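Notebook, Zaltavbridge fan archive build
23 May 2020

Continuing the import of the pop news clippings. Batch in progress is the boy band folder, 553 items, mostly short gossip posts saved as text with the original headline in the first line.

Ran the dedupe pass again with the new settings. Last run merged an interview with a post quoting that interview, because the quote made up most of the post. Changed the rule so that text inside quotation marks is left out of the comparison. Result: 164 items flagged as duplicates. Spot-checked 20 of them by hand. All 20 are true copies, the usual case being one site lifting another's paragraph and changing the headline. Did not check the unflagged side yet.

Dates are still a problem. Many posts give only "last night" or "earlier this week". Where the post names a TV show or an awards night, Sinder looks up the broadcast date and fills it in with a "derived" tag. Where it names nothing, the date field stays blank. Do not fill from the file timestamp. Those are all from the December copy job and mean nothing.

Name matching: stage names resolve well. First names alone do not. Two members of different groups share a first name in this folder and Sinder assigned every bare mention to the more frequent one. Turned off bare first-name matching for any post under 300 characters. Longer posts keep it if the full name appears at least once.

Accents: the Zúñiga fan club newsletters came through with the ú and ñ broken in the headline field but fine in the body. Headline field was being read with the wrong encoding. Fixed in the reader, reimported the newsletters only. Search for "Zuniga" without accents now returns the same list as the accented form.

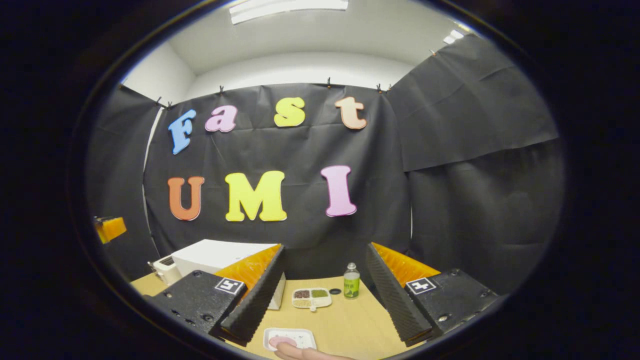 Foam letters on the black backdrop, "Fast" over "UMI".

Quote attribution, open. Posts in this folder often run "X told Y, according to Z". Schema has one source field. Currently the importer puts Z there, so a search by original outlet misses the item. Options are a second field for the outlet that did the interview, or a linked record. Leaning toward the second field. A linked record needs an entry for every magazine and radio show mentioned, and a lot of them are mentioned once.

Category tags: "feud" is overused. Any post with "hits back" or "slams" in the headline gets it, including one where a singer hits back at a parking ticket. Moved both phrases to the weak list. They now need a second named person in the body before the tag is applied. Retagging not rerun on the older folders.

Rumor items: keep, tag "unconfirmed", leave out of the artist timeline. If a later post confirms, link the two and leave the first tag as it is.

To do
- check a sample of unflagged items for missed duplicates
- add second source field on the test copy, reimport the boy band folder there
- rerun category tags on the older folders
- headline encoding: see if any other newsletter sets came in through the same reader
- blank dates: export list, sort by site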